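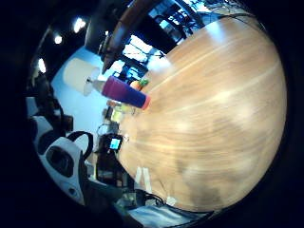 In my family a table was never allowed to be empty, and never allowed to be full. My grandmother said that a table with nothing on it looks like the people have moved away. I thought of her when I moved to Clernham and bought a wooden table from a second-hand shop called Olness for 65 dollars. For the first weeks I cleared it every evening, because I had read in a magazine that a clear surface gives a clear mind. My mind stayed the same. Now I let the small things live at the side, near the lamp: a little glass jar, something small and orange, something small and white, and the purple thing with the dark blue band, lying down. The rest of the wood stays free, and one can see the grain.

My neighbor Dalibor Sýkora does not agree with me. He believes that every object must have a drawer, and he has 18 drawers, with labels. I respect this very much. But when I visit him I do not know where to put down my cup, and I hold it in my hand until I go home.

I think the advice about tidying is mostly written for people who receive guests. It is less useful for a person who eats, sews and writes letters at the same table. My friend Gönül Avcı gives her own table 15 minutes each Sunday-type day, as she calls it, and she moves things back to the edge without putting them away. I have done the same since last July. When I sit down to write, I have enough place for my paper and both my elbows, and I do not ask more from a table.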